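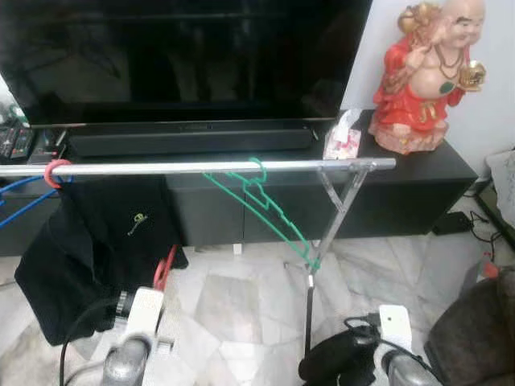
## Cruickshank Tenants' Association: notes on furnished rentals, July 2020

**1/** The Association has received many questions about furnished apartments in the Cruickshank and Aleck buildings. The posts that follow set out our general guidance on inventories, deposits and moving out.

**2/** Every furnished lease must come with a written inventory. Tenants should receive a copy before they sign, and they have 16 days from the start of the lease to send in corrections. Corrections sent by email are accepted.

**3/** The inventory covers items supplied by the landlord. Personal belongings should not be listed, even if they are left in the apartment during a visit by the managing agent. 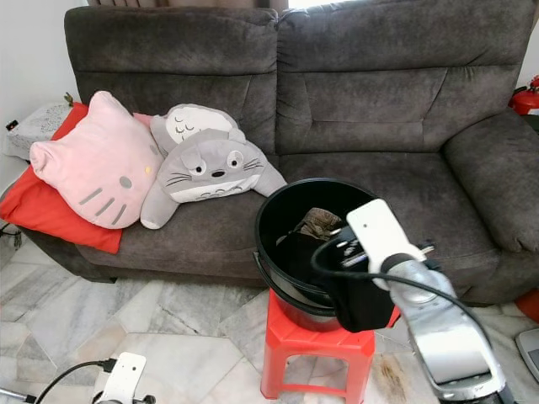 **4/** Deposits for furnished units in the Aleck building are currently capped at $1169. Tenants who were charged more should write to the Association with a copy of the receipt. Please do not hold back rent while a claim is open.

**5/** Fair wear is not damage. Faded fabric, flattened padding and light marks on a wall behind furniture are normal after a long stay. Burns, tears and large stains may be charged, but only at the present value of the item – never at the price of a new one. 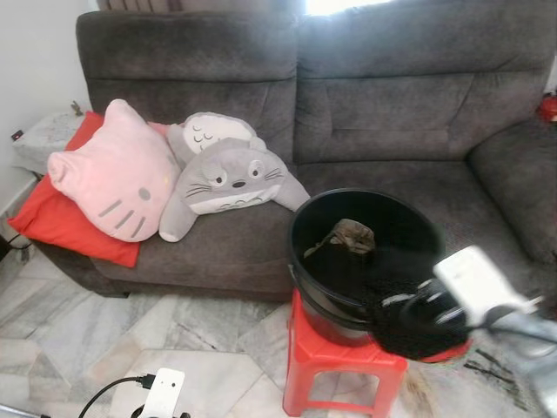 **6/** Where the two sides disagree, the matter goes to our review desk, led by Jannik Baumgart. Claims up to $3000 are handled on paper. Larger claims require a meeting, which may be held by phone.

**7/** Tenants moving out should remove all clothing, bedding and food by noon on the last day. Items left behind are stored by Nallero for 180 days and then given away. Storage is free for the first month.

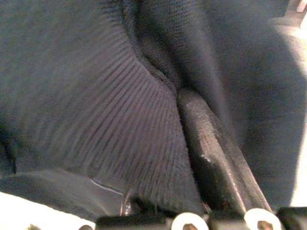

**8/** A tenant may also ask for a joint walk-through before returning the keys. The request should be made in writing, and the agent must offer at least two times.

**9/** The rules for short stays at the Flaltotel are different and are not covered in this thread. A separate notice on those will be posted in November.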